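December 14, 2019. Laundry bench, Zokuren project.

Eusebio Montoya wants a yes or no on whether the arms can fold laundry yet, so he can put it in the February report. I told him my mother can fold laundry yet. He wrote that down.

Target for this stretch is 100 pairs of pants, any orientation, no help from the bench. Wrist view is back on after I reseated the Lloyd connector. Gain set to 130, which Drilus says is too high and Akport says is too low, so I'm leaving it.
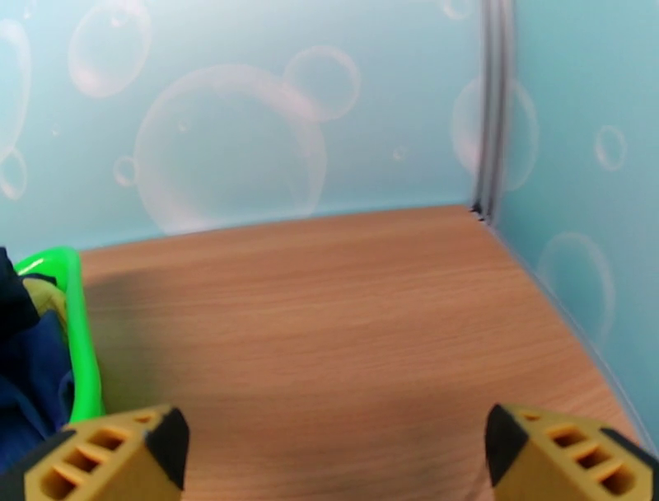
Can a robot fold the wash at home yet?
Only if you bring it one piece at a time, pick the pieces yourself, and have somewhere else to be for a while.

Towels I would trust it with. Jeans are another matter: heavy at the waist, floppy at the legs, and the seams feel like edges to anything that isn't a person. Run 218 is a denim run, two arms, script 2. My bet is still that the second fold is where the trouble lives. Shop rags might be the better sell, as they come square and the shop has low standards.

To do: cut the regrasp delay, ask Akport for softer pads, write Eusebio something longer than "sort of."
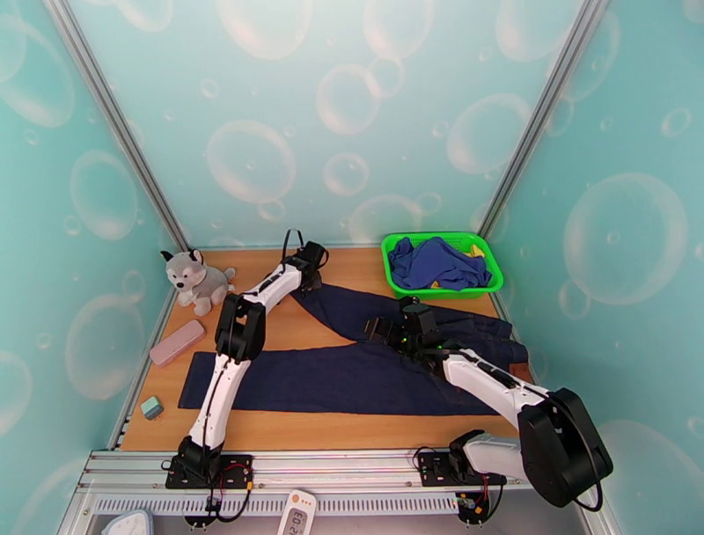

Run 218, dark jeans, both grippers on the cloth.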